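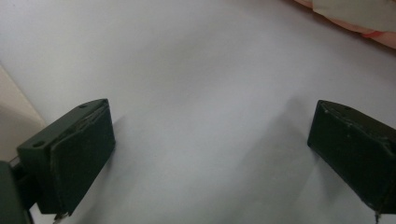
Dark green against white.

Home Features Homes Food Travel Subscribe

The long wait for white

4 min read

Sunday, early, kettle on. Third coat. The tin said one would do it, and the tin was lying.

White paint is having a good year again. Not that it ever went off anywhere. Kelmendi, the little paint shop on the corner by the station, now stocks 204 whites and off-whites, up from 18 when it opened. Chalky ones, milky ones, one that looks like the inside of a teacup. I took home 12 sample pots and couldn't tell half of them apart by teatime.
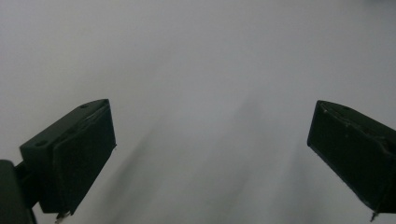
Then the light moves and you can. That's the trouble. North-facing room, everything goes blue. Lamp on, everything goes custard. My favourite at breakfast was a colour called Flendari, and by nine at night it looked like old teeth. Paint big sheets of card, move them about, leave them up for a week. Dull advice but it works.

Prep matters more than the colour anyway. Fill, sand, wipe down, sand agian. Skip the wiping and you'll feel it under your hand for years. Cheap rollers shed. Buy the decent one, wrap it in a bag between coats, dont leave it in the tray overnight like I did.

And the woodwork? Same white as the walls if the room is small. Emum do a soft sheen that's kind to wonky skirting, though it wants 3 coats over anything dark.
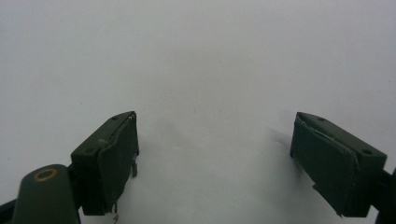 White, with green at the lower edge.

Ceilings next month. Neck permitting.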